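The Basket by the Door

Print this article | E-mail this article

There is a plastic shopping basket in my house that has outlasted two couches, one dishwasher and a very expensive set of cane hampers that I was told would change my life. It came from the closing-down sale at the old Nurmi grocery in Stirkbridge, where they were letting the shelving go, and the scales, and the big enamel signs, and a leaning stack of hand baskets that everybody walked straight past on their way to the signs. I took 8 of them. I gave most away (my sister keeps pegs in hers, my neighbour keeps seedlings) and the ones I held on to have hardly had an idle day.

I have been thinking about baskets because readers keep writing in about them. In April I mentioned, in passing, that I do my vegetable shopping with a supermarket-style basket and carry it right through to the kitchen, and the letters came in by the handful. Where do you put it down? Doesn't it scratch? Isn't it a bit, well, ugly?

I'll take the last one first. I don't find it ugly at all! A plain pale basket will sit quietly beside nearly anything, including furniture that is a good deal grander than it is. People worry terribly about putting a working thing on a dressy thing. I say put it there, as long as the bottom is clean, and a quick wipe with a tea towel takes care of that.
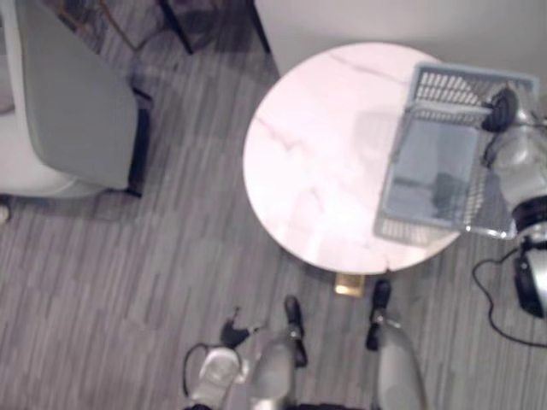 Plain grid-sided plastic on veined white marble.

Marble does want some looking after, mind you. Lemon juice will mark it, and so will tomatoes if one has split on the way home, so I unpack those first and straight onto a board. A round table has its own little trap, too, which is that a rectangular basket never quite fits where you think it will and a corner ends up hanging out over the carpet. That's no trouble when it's empty. With a few kilos of potatoes aboard, slide it in toward the middle before you turn your back to fill the kettle.

Now, the packing. I was taught by my grandmother, who shopped at the Nundcombe market every Monday and carried everything home up the hill, and her rule was heavy things first and leaves last. I have followed it all my life with one exception, and that is cabbage. 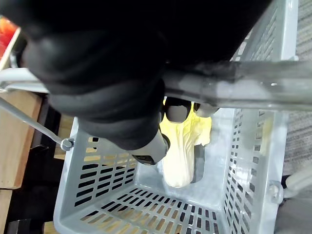
Winter vegetables are the real test of any basket, and I judge mine by how it copes in June, when everything at the market is big and awkward and half of it has mud on. Summer shopping is all punnets and paper bags and would fit in a hat. A napa cabbage (you'll see it sold as wombok in a lot of Australian shops) likes to go in early, while there's still a clear floor for it, and I lower it with the broad white base down and the frilly leaves up, so the thick part takes the weight. Those pale crinkled tops bruise at the least excuse. Tuck the carrots down one side, a bunch of spring onions down the other, and it will ride home standing up like a passenger. Once there, I wrap mine in a damp cloth and keep it at the bottom of the fridge, where it lasts a good long while. The outer leaves go into soup, and the heart gets shredded for a salad with sesame and too much vinegar.

The slots are the other thing I've come to love. Grit falls through them, and a basket of muddy leeks can be set down on the back step and hosed, leeks and all. My cane hampers could never have stood it. They went musty in their first wet winter, and I'd paid $349 for the set.
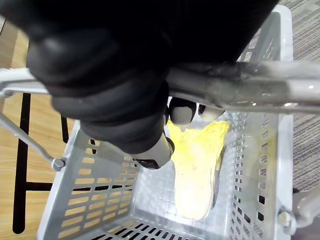 Handles are where most baskets let you down, and I would look there before I looked at anything else. The thin wire sort will cut into your fingers before you reach the car, and the hinged plastic sort always seems to give way over a puddle. What you want is a wide flat metal bar, the kind that goes scuffed and streaky with use and is none the worse for it. If you have sore hands, as I do now in the cold months, wind a strip of cotton tape around the middle and stitch it underneath. It takes ten minutes and can come off for washing.

If you haven't a grocery closing down near you, try a shop-fittings supplier. Dakska, out past the Stirkbridge rail yards, will sell you a single basket over the counter even though they're used to orders of 1000, and they were very patient with me when I rang to ask about spare handles. Second-hand dealers have them as well, usually full of something else, so do ask whether the basket is for sale too.

Mine is by the door as I write, with my purse in it and the list, and I see I've forgotten to put down ginger.

Print this article | E-mail this article

Recent features
Soup for a Crowd, Soup for One
What to Do With a Marble Offcut
The Nundcombe Market in Winter
Seven Ways With Wombok
Letters: Your Pantry Shelves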